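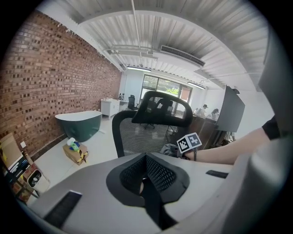

Niamh Kavanagh wrote in to ask if a mesh office chair can be scrubbed with upholstery shampoo like a padded one, and how long it has to stand before anyone can sit in it. Skip the shampoo. It foams up in the holes of the mesh and is hard to get back out. Dish soap and water will do the job, and I leave a chair overnight if the seat got wet.

How to Clean a Mesh Office Chair

One chair takes me 40 minutes the first time, less if it gets done regularly. The method is the same for a chair with a headrest or without one.

What you need

A vacuum with a soft brush attachment and a narrow nozzle
Dish soap
A bucket of warm water
Two microfiber cloths
A soft brush, such as a nail brush or an old toothbrush
Small scissors and tweezers for the casters
An old towel

1. Clear the chair and the floor

Take everything off the seat, including bags and anything hanging from the arms. Roll the chair to a hard floor with space on all sides. Tile is best for this. Carpet holds the drips and you end up cleaning that too. If you have several chairs to do, line them up by a window and bring them over one at a time.

2. Vacuum the mesh from both sides

Start at the back of the backrest. Dust collects there because people face the other way and don't see it. Use the soft brush attachment and go from the top down. Then turn the chair and do the front. Hold one hand flat behind the mesh so it doesn't stretch under the brush.

Use the narrow nozzle where the mesh meets the plastic, and in the gap between the seat and the backrest. Crumbs in that gap will turn to paste if you wet them first.

3. Wash the backrest

Put a small squirt of dish soap in the bucket. Wring the cloth out well and wipe the mesh from the top down. For marks, dip the soft brush, shake it off and work in small circles. Don't press hard – a snagged thread in mesh can't be put back.

Go over it again with the second cloth and clean water. Change the water when it turns gray.

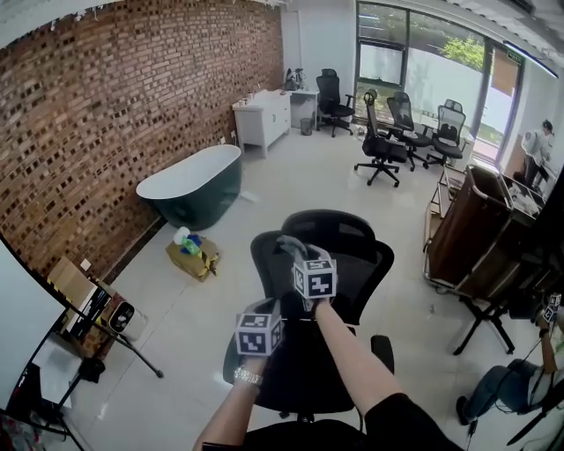 Page last changed: July (steps 4 and 5 rewritten)

4. Do the armrests and headrest

Armrests get the most skin contact and need more soap than the rest. Wipe the tops, then the undersides where fingers curl around. If the pads feel sticky after they dry, wash them a second time. Sticky pads that stay sticky are usually breaking down, and it's better to order new ones than to keep scrubbing.

Take off a watch or any rings before you work near the mesh. The metal catches.

5. Clean the base and casters

Lay the towel on the floor and tip the chair onto its side. Get help if it's a heavy one. Wipe each leg of the base from the middle out.

Turn each caster by hand and look for hair and thread around the axle. Snip it with the scissors and pull it out with the tweezers. Most casters on office chairs pull straight out of the leg if you need to get at them properly. Push them back until they click.

Don't oil the casters. Oil collects dust and leaves tracks on a light floor. Leave the gas cylinder alone too, apart from a dry wipe on the outside.

6. Let it dry

Set the chair upright and blot the mesh with a dry cloth. Keep it out of strong sun while it dries. The backrest is usually ready in a couple of hours. A padded seat takes longer, so press it with a paper towel before you let anyone use it.

Large items in the same room

Our chairs share a floor with a freestanding bathtub, a brick wall and a cabinet, so the order matters. Brush the brick first. A recessed pattern holds a lot of dust in the ledges and all of it comes down. Then do the tub and the cabinet, then the chairs, and mop last. The tub only needs a damp cloth on the rim and a dry one after.

How often

Vacuum the mesh once a month. Do the full wash every six months, and the casters whenever a chair starts to drag.

Comments (3)

Antonina Polishchuk
Did the casters tonight and got enough hair out of one to stuff a pillow. Mine would not pull out by hand, I had to use a flat pry bar with a rag under it.

Niamh Kavanagh
Thanks for answering the shampoo question. I had already used it on one chair. Three rinses and it still foams a little in the corners.

dralby_desk
Is vinegar OK on the armrests? The soap didn't shift the ink on mine.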